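The Clasia is reopening, and I've already booked my seat

25 May 2018 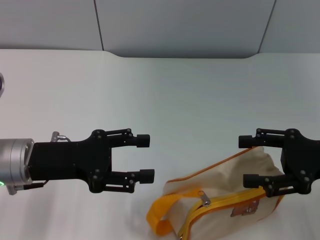 A white tabletop against a pale gray wall, with a robot arm reaching in from the left.

Right, I've been sitting on this one for a fortnight and I'm finally allowed to tell you. The Clasia is coming back! The old single-screen on the corner by the bus station, the one with the terrible stairs and the lovely ceiling, opens its doors again in February, and it will be showing films every night of the week except one (they haven't decided which one yet, and I gather there have been words).

If you grew up round Ondport you'll have your own Clasia stories. Mine is being taken to a double bill by my uncle, who slept through both films and then argued with me about the endings all the way home. The place shut when I was at college, and it's been a carpet showroom, then a sort of indoor market, then nothing much at all. I used to walk past and look up at the letters over the door, which lost their second A somewhere along the way. The new sign gets it back, I'm told.

The person behind all this is Chiến Trịnh, who ran the Thursday film club at the college until they needed the room, and who has been pestering the council about the building ever since. I met him in the café opposite and he talked for an hour without touching his tea. He wants a proper mixed programme -- big new releases at the weekend, older stuff and subtitled stuff in the week, and a cartoon on Saturday mornings at a price that won't make parents wince. That price is 2 pounds, by the way, for children and grown-ups alike. An ordinary evening ticket will be a good deal more than that but still less than the Avex out on the ring road, where I paid a frankly silly amount last month to watch a superhero film with somebody's knees in my back.

I asked him about 3-D, mostly because I can't stand it, and he pulled a face. They won't be fitting it. "I'd sooner spend the money on the seats," he said, and having sat in the old seats I can only cheer. There'll be 49 of them downstairs in the new layout, wider and with somewhere to put your coat, and the balcony stays closed for now while they sort out the floor up there. So it's small. Smaller than I'd hoped, if I'm telling you the truth, and I do wonder how they'll manage on the opening night of anything popular. Chiến reckons two showings an evening will cover it. We'll see.

Now the bit I'm most excited about. The first film on the new screen is going to be The Lindqvist Affair, the creaky old spy picture with a chase across the harbour roofs that was partly shot down our way (you can spot the fish market if you're quick, and my gran swore she was in the crowd). Hardly anyone has seen it in a cinema for years. It's a daft film, the plot falls over halfway through and the hero has one expression, but that chase is wonderful and it deserves to be seen big and loud with other people gasping next to you. I watched it again at home this week on my laptop and it was like looking at fireworks through a letterbox.

Money, then, as people always ask. The building work is paid for. What's left is the sound system, and for that they're selling founder memberships at 30 pounds each, which get you a free ticket in the first month and your name on a board in the foyer. They had sold 1020 of them when I spoke to Chiến, mine included, and I'd have thought there'll be a queue for that board on the first night, with everybody looking for themselves.

Memberships are on sale at the library desk and at the café opposite the cinema -- ask at the till. Booking for the first night isn't open to everyone yet, members get first go, and the full programme will be out in the new year. I'll put it up on this page as soon as I've got my hands on it.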